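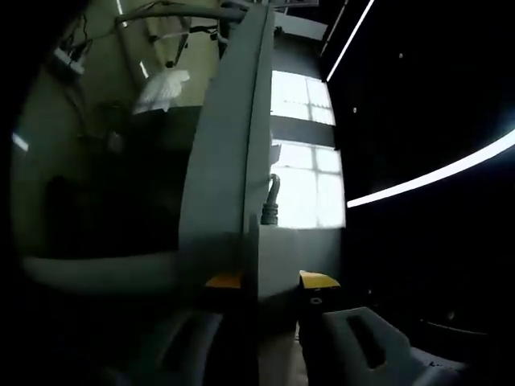
Our office is reviewing whether a machine could take over small end-of-day chores, such as putting away cables and clearing desks. The Castside facilities group has set aside $1900 for a trial. Loose items are our main concern: thin cables loop along the top of one wall, and a crumpled white plastic bag hangs against it near the window. Can present equipment manage soft objects of this kind?
Posted by Castside Facilities, 12/20/22

Gravis
Not reliably. Our shop tested an arm in August on 300 pickups. Rigid boxes went well. Bags and cords did not, and 27 attempts had to be finished by hand.

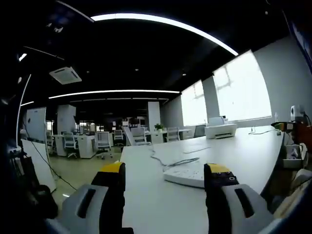 Desk clearing should be judged one item at a time. A machine must find each object, decide whether it belongs there, and move it without disturbing what is connected to it. A flat white device lying on the desk is a fair test — a thin gray cable runs toward it, and a careless lift could drag the cable along. The printer near the windows should simply be left alone. I would advise a supervised trial before any purchase.
Trindgate Office Services

Wubshet
We got a floor sweeper for $185. It does floors only.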